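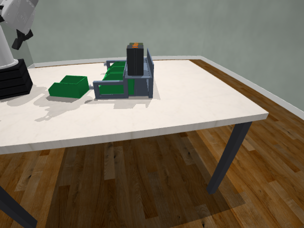
Chapter 2: When a Town Has to Decide in a Hurry

Imagine the river has come up overnight, the only bridge into Tovar is closed, and 357 people on the far bank need a way to get to work, school and the clinic. Who picks up the phone first? Who pays for the ferry? I love these questions, because every one of them leads straight into how government works on an ordinary Tuesday as well as on a terrible one.

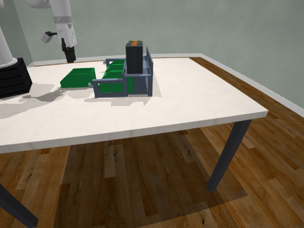
Most public decisions are made slowly, with notices, hearings and votes. An emergency squeezes all of that into a few hours. The rules don't vanish, though! In Tovar the mayor may spend money without a council vote for 30 days, and after that the council has to agree or the spending stops. You'll meet that kind of limit again and again in this chapter, and once you've learned to spot it you'll find it hiding in all sorts of laws.

We'll follow the bridge closure from the first call in February to the last council meeting. Evie Bloxham, the town clerk, kept a log of 34 entries, and we'll read a good many of them (her handwriting has been typed up for you, thank goodness). We'll also cross the water to Pevetti, the neighboring town, where leaders faced the same flood and made quite different choices.

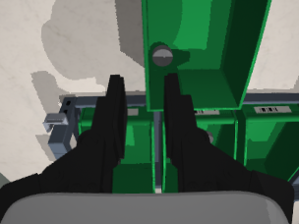 Keep an eye on who is in the room each time something is decided. A county engineer, a school principal and a ferry owner can all look at one map and want three different things, and working out why is half the fun of studying politics.

Words to know
emergency powers
mutual aid
public notice
quorum

Before you read
Find out who can declare an emergency where you live, and how long it lasts. Write down your answer and bring it to Section 2.1, The First Call.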